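2 May 2019, Helham returns room, folding bench

Second full shift with the two-arm station on the Tipoki returns. Long pants and shorts only, no shirts until the next software drop. Ran 70 garments before lunch and 12 went to the redo bin, mostly shorts! 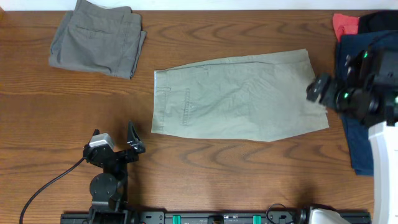
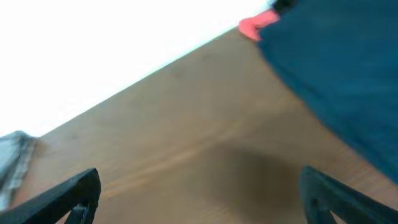 *Folding bench, overhead view first, then the view from one gripper.*

What I like most is how the work around the bench has shifted. Last September whoever had folding stood there all day, and by the afternoon you could hear it in everyone's voice. Now folding is shared: one person feeds and checks, the others are on grading and stain checks, the part that needs eyes and an opinion. We swap every 2 hours. I got through more grading today than in any shift I can remember, and my wrists feel great.

Things to sort out:

- Shorts: the leg end comes out ragged if they go down wrinkled. Smoothing by hand first helps a lot, but then we're half folding them ourselves. Ask Drenance if the arms can do a flattening pass.
- Dark pants at the side of the table: try moving the finished stack farther out, I think the right arm needs the elbow room.
- Feeder wants a say in when the arms pause. Right now you wait for the cycle to end. Everybody asked for this one.
- Redo bin tally goes in the Hestico sheet, ticket 1394, with garment type please, so we can see whether it really is the shorts.

Shirts next. Can't wait to see what it makes of a collar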